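Home > Guides > Kitchen play > Table set-up
Print this page | E-mail this page | 2 comments | 138 shares

Section 2: Laying out the Lillimmont kitchen table

Use this section once the table is assembled and the top has been wiped down. The layout suits one or two children sorting and serving. Allow a clear space of 95 cm along the side where they will stand.

1. Check that the table is level and doesn't rock. Turn the feet a little at a time until all of them touch the floor.

2. Set the large oval colander down first, with its long side running from the front of the table to the back. It takes up the most room and is awkward to fit in later.

3. Place the round green bowl beside the colander, on the side nearer the middle of the table.

4. Put the plate near the back edge and the small blue bowl in front of it. Leave enough of a gap for a child's hand to go between them.

Note: Colours vary from one batch to the next. A bowl in a different colour does the same job.

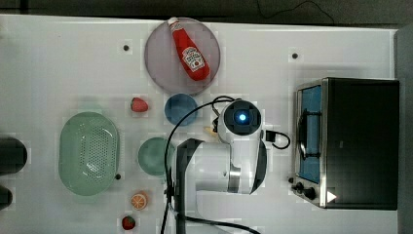

Jullska Amini
Product Guides Editor
August 15, 2025

5. Lay the ketchup bottle on its side across the plate. Stood upright it tends to get knocked over when children reach past it.

6. Scatter the play food on the open part of the table. Start with the two strawberries and the orange half, and keep them apart from each other. Put the orange half down with the cut side up so the segments show.

7. Leave both bowls and the colander empty. Filling them is the first activity (see Section 3).

CAUTION: The strawberries are small parts. Not for children under three. Count the pieces back into the storage tub at the end of each session.

CAUTION: Use an empty, rinsed bottle with the cap screwed on tight. Do not use a bottle that still has sauce in it.

Packing away

8. Put the small food in first, then the bowls, then the plate. The colander goes on top, upside down.

9. Wash the dishes by hand in warm soapy water and air dry them on a rack. Wipe the food pieces with a damp cloth. Do not soak them.

Replacement food pieces can be ordered from Mamovness under part no. 3065. Bowls and colanders are sold separately.

Print this page | E-mail this page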